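The Messy Room Is the Lesson

By Güven Sezer

When I started to work on data collection for robots, I believed that my job was to make good demonstrations. I understood "good" as a cook understands it, or a dance teacher. The movement should be smooth, the object should stand in its place, and the person should know what comes next. I now think I was wrong for most of one year, and I would like to explain why, as other small teams are making the same mistake and paying for it.

The idea of our project at Arar is simple to tell. A person takes a hand-held gripper, with a camera on it, and does housework with it. The person closes the fingers on a thing, lifts it, moves it, lets it go. We record this many times. Later a model learns from the recordings, and a robot arm with the same kind of fingers should be able to do the job. No robot has to be present during the recording, so the work can go to any home where a person is willing to do it.

This last part is the whole value of the method, and we threw it away. Our first set had 473 episodes, and every one of them was recorded in one room in our office. We had a table, a gray bin, and a clean floor. I put tape on the floor to show where the bin must stand. I was proud of this tape. When Montserrat Arrieta joined us in June, she watched the recordings for one afternoon and asked me how many bins there are in the world. I did not like the question, but I had no answer to it.

The policy trained on this set was very good in our office. In the apartment of a colleague it reached for the floor beside the bin. We moved the bin to the other side and it reached for the same piece of floor again. It had learned my tape, or the place where my tape was.

After this we sent the grippers home with people. The instructions were short: do the task where you normally do it, and do not clean first. The second sentence was Montserrat's, and there was a long discussion about it. One partner, a company with the name Flarov, wanted to have a checklist for preparing the room. Remove cables, remove cloth from the chairs, put strong light. I understood them very well, because half a year before I had written almost the same list.

Let me take the task of tying and lifting a trash bag. In the office we used new bags, filled with paper balls, standing open like a flower. In a real bedroom the bag is crumpled. It can be twisted and closed with a rubber band, and there can be small trash in the bin under it. The edge of the bin is dark and so are the fingers of the gripper, and the chair stands so near that you must choose from which side you come. 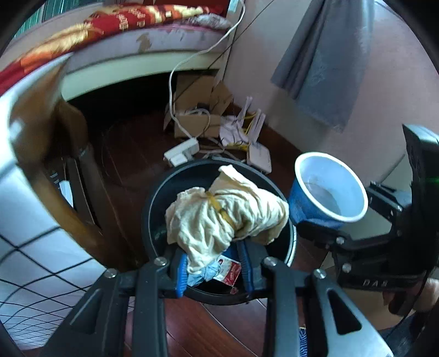 A bag in a bedroom bin, seen from the gripper.

I have heard an engineer call such material "dirty data." I do not agree with this word. Dirty data is when the time stamps do not match, when the camera is blocked for half of the episode, or when the label says "pick up cup" and the person picks up a sock. These things we must throw away, and we do. But a power strip on the floor, a blanket with a strong pattern, a stain on a mattress, these are facts about the world where the robot will have to work. If we remove them before training, we don't remove them from the home of the customer.

There is a serious argument on the other side and I want to be fair to it. Clean demonstrations are learned faster. With a small budget you can have a model which works in one place, or a model which doesn't work yet in many places, and the investor will visit only one place. We had this experience ourselves. Our first mixed set, 2,038 episodes from 73 homes, gave worse numbers on the office test than the old set. For some weeks I had to defend a decision which looked bad on every slide. What helped was to change the test. We stopped to measure in the office and measured in homes that gave no recordings. There the old model was almost useless, and the new one was weak, but weak in a way that became better when we added homes.

I write "added homes" and I mean it exactly. More episodes from the same home helped very little after the first 40. One person wanted to be kind and recorded the same drawer for a whole weekend. We thanked this person, and we used a small part. Another bedroom, with another bin and another lamp, would have been worth more to us.

The same is true for the hands. Our best demonstrator in the office had a beautiful style. She never missed. Because she never missed, the model never saw how to continue after missing. The people at home miss all the time. The finger pushes the bag away, they go back a little, turn the wrist, and try from higher. At first I cut out these parts. Now I ask the annotators to keep them, and to mark only where the second try begins. If I could give one practical advice to a team that starts now, it is this: do not delete the second try.

Something should be said also about the people who open their rooms. It is easy to say "do not clean first" from an office. For the person at home it is not a small thing. A bedroom shows how somebody lives, what they can afford, what they did not have time to do this week. I think many teams ask for clean rooms partly out of politeness, and it is a good feeling with a bad result. My opinion is that we should ask for the real room and then behave like guests in it. This means that we pay for the hour and not for each successful grasp. It means that the person can look at the recordings and take back any of them without giving a reason. It also means that reviewers don't make comments about the furniture. I had to write this as a rule in our review tool, Sundis, after I read some of the notes there. I was ashamed of those notes, and one was mine.

Will this way of working continue? Some colleagues believe that simulation will give us all the mess we need. The team at Muriithi generates rooms by computer, thousands in a night, and they look nice. I looked at many of them. The cables lie in soft curves and the blankets fall as in a catalog. Perhaps in a few years I will have to write another essay and say that I was wrong again. For the moment, I would take one more real bedroom before a thousand of these, and I still have grippers waiting on the shelf for anybody who wants to take one home.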